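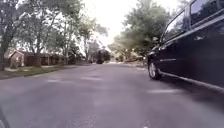

Última modificación de esta página: septiembre, 18:40

Imprimir | Enviar por e-mail

Lista: vecinos-nodville
De: Zawadi Chege
Para: la lista
Asunto: Re: parches, bordillos y lo del sellado de grietas

Hola a todos, contesto deprisa que entro a trabajar en nada. Dejo abajo el mensaje de Kheri porque veo que a varios no os llegó (a mí me fue a la carpeta de basura, mirad ahí).

> De: Kheri Mwakalinga
> Asunto: parches, bordillos y lo del sellado de grietas
>
> Buenas. Como sabéis en septiembre toca mandar al distrito la lista de calles de Nodville que queremos que entren en el repaso de asfalto. El año pasado la mandamos tarde y entró Kashindye entera y nosotros nada.
>
> Necesito que cada uno mire su tramo y me diga tres cosas: si hay parches viejos y cómo están, si hay grietas sin sellar, y cómo anda el bordillo por el lado del césped. No hace falta medir nada. Con que pongáis "a la altura de tal casa" o "donde el árbol grande" me vale.
>
> Lo que NO entra: los accesos a garaje, que son de cada cual, y el césped. Ya sé que hay quejas del césped, pero va por otro lado.
>
> Otra cosa. Han llamado de Dranlow, la empresa que hizo los parches. Dicen que si el parche se ha hundido lo rehacen sin coste, pero si sólo ha cambiado de color no. Así que por favor distinguid, que la otra vez mandamos todo mezclado y nos lo devolvieron.
>
> Si podéis aparcar dentro unos días, mejor, que pegado al bordillo no se ve nada.
>
> Kheri
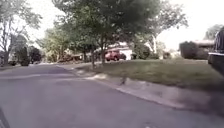

Bueno, pues voy por partes. Los parches claros: los he pisado todos esta mañana y para mí no están hundidos, es color y ya. Hay uno que al pasar con la bici se nota un pelín el borde, el que queda más hacia el centro. Ese lo pondría como dudoso y que venga Dranlow a mirarlo. Los demás yo no los metía, Kheri, que luego nos devuelven la lista otra vez.

Las grietas ya es otra historia. En la parte de arriba de la calle las sellaron hace 2 inviernos y se ha vuelto a abrir más de una. Mi marido metió una moneda de canto y entraba. Esas sí, todas, y pondría primero las que cruzan la calle de lado a lado porque por ahí entra el agua y con la helada se levanta. El presupuesto de Skiton que pasó Kheri en primavera (el de sellado sólo, sin asfalto) cubría unos 100 metros de grieta. No sé si sigue en pie, alguien que les llame??

Bordillo. Hay sitios donde la junta con el asfalto se ha comido y se queda tierra y hierba metida. No es grave pero cuando llueve fuerte el agua no corre por la canaleta, se sale hacia el medio. Si lo limpiáramos nosotros antes de la visita igual ni hay que ponerlo. Yo tengo dos palas planas y un cepillo de los duros, quien quiera que pase a por ellos, están en el porche, no hace falta llamar.
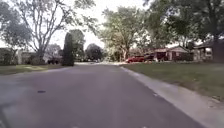
El desagüe es lo que más me preocupa y no sale en el mensaje de Kheri. En tres años no ha venido nadie a limpiar las bocas y con las hojas de otoño se atascan. Yo haría una lista aparte, con todo lo redondo y oscuro que veáis en la calzada: hay una mancha ovalada pequeña a la izquierda, en el tramo del árbol alto y estrecho que parece una columna, que desde lejos no sé decir si es tapa o mancha de aceite. Quien viva por ahí que se acerque y lo diga. Si es tapa va a la lista, si es aceite no. Y si alguna tapa baila o hace ruido al pisarla con el coche, ponedlo en mayusculas, que eso lo arreglan antes.

Lo de aparcar dentro. Entiendo que no todos tenéis sitio, en mi casa somos dos coches y uno se queda fuera siempre. Pero la tarde que venga el técnico vamos a intentarlo. Si alguien necesita dejar el coche en mi entrada cabe uno pequeño, avisadme la noche antes.

Sobre el dinero, que me lo han preguntado ya por privado: no, no hay que poner nada por ahora. Los 20 por casa que se hablaron eran para el sellado con Skiton si el distrito decía que no. Si dice que sí, no se pagan. Y los que ya los disteis los tenéis apuntados, se devuelven o se quedan para la sal del invierno, lo que prefiráis, pero decidlo. 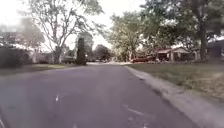 Ah, y las rayas blancas finas. Me ha escrito una vecina que si eran marcas de pintura de obra, que si iban a abrir zanja. Que yo sepa no, nadie ha avisado de zanjas. Yo las apuntaría con las grietas y listo, y si el técnico dice otra cosa pues se quita.

Resumen para los que leéis en diagonal: mirar vuestro tramo, mandármelo a mí o a Kheri (a la lista NO por favor, que se llena), poner si es parche, grieta, bordillo o tapa, y un punto de referencia que entienda alguien que no vive aquí. "Enfrente de lo de Paco" no sirve, Paco se mudó.

Si tenéis fotos, de una en una, que mi correo rebota lo grande. Y decid en el asunto qué tramo es.

Me falta saber algo de la curva y de la parte de abajo. De ahí no ha contestado ni uno. Si no llega nada me paso yo mañana antes de las nueve y apunto lo que vea, pero luego no os quejéis si me dejo algo.

Perdón por las erratas, escribo desde el movil y me voy coriendo.

Zawadi

Imprimir este mensaje | Enviar por e-mail | Responder a la lista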